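Flondonitz Forums > Manipulation > Planning and Control

Planner thinks an open cabinet door is still closed

gripe_force
Posted May 17, 2023

Kitchen sim, one arm, Nurna 3 for planning. The task is to take something out of the wall cabinet and put it in the basket on the counter. The arm opens the door fine. Then it plans the next move as if the door were still shut, and drives its elbow through the place where the door has gone. The log says "path valid," which is one opinion.

I've raised the collision padding twice. Now it refuses to go near the basket at all.

torque_of_the_town
Padding is how people apologize to a planner. Put it back to the default. Your scene copy is stale. Are you updating the door joint in the planning scene, or just in the simulator?

gripe_force
I was under the impression those were the same thing.

torque_of_the_town
Everyone is, for the first month.

nullspace_ned
Disagree that it's only the stale copy. I had this in June with Clostero and the joint value was perfect. The collision mesh for the door had been baked into the cabinet body when it was exported, so the visual door swung and the collision door stayed home. Turn on the collision view before you touch any code.

torque_of_the_town
If it were baked in, he'd never have reached into the cabinet in the first place.

nullspace_ned
He never said he reached into the cabinet. He said he opened it.

gripe_force
Correct, I have not reached into anything. Collision view is on and the door moves with its hinge, so it's not the mesh. Sorry Ned. I also dumped the planner's joint list: 26 entries, and the door hinge reads zero in every one of 690 plans.

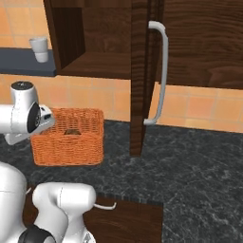 Does the planning scene need the door angle on every simulator step?
Once before each plan request is enough, as long as nothing but the arm is moving while it plans.

gripe_force
OK, added that. The first plan after opening now swings wide of the door. Planning takes almost 3 seconds, up from not very much.

nullspace_ned
You're probably resending every mesh in the kitchen along with one hinge angle. Send the joint state only. And did you put the padding back?

gripe_force
I did not put the padding back.

torque_of_the_town
Put the padding back.

gripe_force
Padding is back to default, joint state only, and planning is quick again. Leaving the thread open until I've tried the drawer.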